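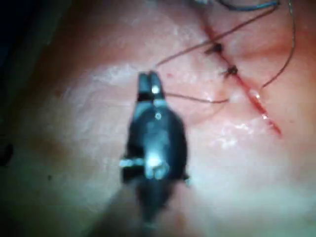

Photo: Tsz-kin Chuang, Ismont bench

Subject: Re: [suture-practice] Tellon draft 3, comments on sections 2, 4 and 7

On 5th April, Tsz-kin Chuang wrote:

> Hi all,
>
> I have read the Tellon draft twice now, once with coffee and once
> without, and I think section 4 is going to cause trouble. It says
> "a stitch is complete when the knot is secure." Our people at the
> Ismont bench asked me what secure means. I said I would ask the list.
>
> Also, section 7 wants the operator to "remain attentive at all times
> during autonomous motion." I agree with this the way I agree with
> flossing. How would anyone check it? Last month we logged 152 stitch
> attempts under draft 2 and the attentiveness box was ticked 152 times.
> I'd like to believe it. I was there for some of them.
>
> Third thing, smaller. Do we count a handover as a failure? Branda
> writes one line in the log for "operator took over" whether the
> operator grabbed the controls in a panic or just wanted to move the
> tail out of the way before the next throw. Those two shouldn't look
> the same in a table.
>
> I'm happy to write something for section 4 if no one else wants it,
> but I warn you it will be long.
>
> Tsz-kin

Tsz-kin, thanks. Please do write it, and please don't let it be long. Draft 1 was long. Draft 1 had a glossary with an entry for "needle."

Taking these in the order they annoyed me.

Section 4. You're right that "secure" is doing a lot of work for a word with no number attached. I was in the room when it went in, at the end of a day, and I think we all understood it to mean "you know, secure." My suggestion is that we stop trying to define a good stitch in one sentence and have the log record separate things at separate times. When the last throw goes down, the operator writes whether the knot sits across the cut and whether the edges under it meet. That can be judged from the camera view, with the usual grumbling. Whether the knot holds is another matter, and it gets its own line, filled in after somebody has pulled on it with a gauge. Until then the line stays blank. A blank is a perfectly respectable thing to have in a log. What we have now is people writing "secure" off a picture, and I include myself, and I have the handwriting to prove it.

I'd also like a sentence in there about the part of the cut that hasn't been closed yet. When the upper end has its knots in and the lower end is still gaping, some of the Branda summaries read as though the job was done, since every stitch attempted was a stitch completed. True, and no use at all to the person who has to look at the wound. Give the planned number of stitches at the top of the sheet and the rest sorts itself out.

Tails. Draft 3 says "trim to standard length" and then doesn't give one. I went looking for the standard and found that section 4 refers to section 9, section 9 refers to the appendix, and the appendix is a heading. I am not going to propose a length on a mailing list. But whoever does should say where the measuring starts, or we'll have this conversation again in August.

Loose thread near the jaws is the one I'd really like people to read twice. The draft has one line on it: "ensure the workspace is free of stray suture." With a running strand, a held strand and two or three tails in view, it's never going to be free of suture. Suture is what we're doing. What matters is whether the controller knows which strand it has hold of, and whether the person watching knows too. So I'd replace the line with something like this:

 4.6 Before each closing of the jaws in autonomous mode, the
 operator names the strand to be grasped (running, held, tail).
 If operator and controller disagree, stop.

 4.7 If more than one strand lies between the jaws, stop. Do not
 open and re-close in autonomous mode to clear it.

 4.8 A strand that isn't in use is parked away from the
 instrument and its place is noted on the sheet.
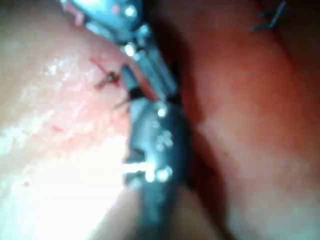
I know 4.6 means talking out loud to a robot. You get used to it. Pal has been doing it at their bench for a while and they report that the only real cost is visitors. They also say that having to name the strand made operators look at the strand, and that brings me to section 7.

Section 7, attentiveness. Nobody can audit a state of mind and I wish the draft would stop trying. The tick box should go. If 4.6 is adopted we get something better for free: the spoken strand call has a time on it, and so does the jaw closing, and if the call comes after the closing then somebody was thinking about lunch. We wouldn't need to ask them. I'd add one short thing to 7, that an operator does no more than 49 minutes at a stretch before swapping out. Yes, 49. Tellon's original said an hour, Ismont wanted forty-five, and the number in the draft is what happens when people split a difference and then somebody subtracts for changing gloves. I don't defend it. I only ask that we not reopen it, as I was on that call and would like the evening to have counted for something.

Handovers. Agreed, completely, that the panic grab and the tidy-up shouldn't share a line. I'd go for three codes and no more:

 H1 planned handover, marked on the sheet before the run
 H2 unplanned, motion already stopped
 H3 unplanned, motion stopped by the operator

Only H3 counts against the run. H2 gets looked at once a month by whoever lost the coin toss. I went back through our own last batch by hand and sorted the takeovers this way. Of the ones that Branda had down as identical, 19 were H3, and most of those were on the same kind of move, the pull to tighten the second throw, with the strand coming across the jaws at a shallow angle. Under the old logging that would have stayed hidden until it became a story people tell each other at the sink. I've put the sheet in the shared folder. My sorting is arguable in a few places and you're welcome to argue.

One more, from section 2, which everyone skips. It requires that images be kept "where relevant." I'd make it every throw, no exceptions, kept with the sheet, including the bad ones. The wrist view goes soft and full of glare just when you'd most like it not to, and I have noticed that the soft ones are the first to get dropped when someone is making a tidy folder. Then the record shows a bench where the light was always lovely. If a frame is too washed out to judge the knot, write "can't judge" and keep the frame. We have over 2000 of them sitting on a drive and they take up less room than the emails about whether to keep them.

Lighting itself isn't covered anywhere in the draft, by the way. Wet tissue throws glare back at you and a dark fold an inch away is as good as a hole. I don't think we should set a figure for brightness, but "reposition the lamp before the run, not during" would save some grief, as would writing down when it was moved. Half the disagreements I've had with the controller about where the edge of a cut was came right after somebody helpfully nudged the lamp. Once or twice the somebody was me.

What I would leave alone: section 3 (dull, correct), section 5 (the needle count, and I will not hear a word against the needle count), and section 8, which nobody here wrote and which seems to be fine.

Section 6 on force limits I haven't commented on because my copy has two section 6s with different numbers in them. Could whoever keeps the master at Tellon tell us which is real? Until I hear, our bench is using the lower of the two.

Tsz-kin, if you can have a paragraph for section 4 before the next call I'll fold in 4.6 to 4.8 and send the lot around as a marked copy. One paragraph. If it has subheadings I'm sending it back.

Also, the person who replied to draft 2 with "looks good" and an attachment: the attachment was a parking permit.

List questions to the list owner | Messages copyright their authors | Back to top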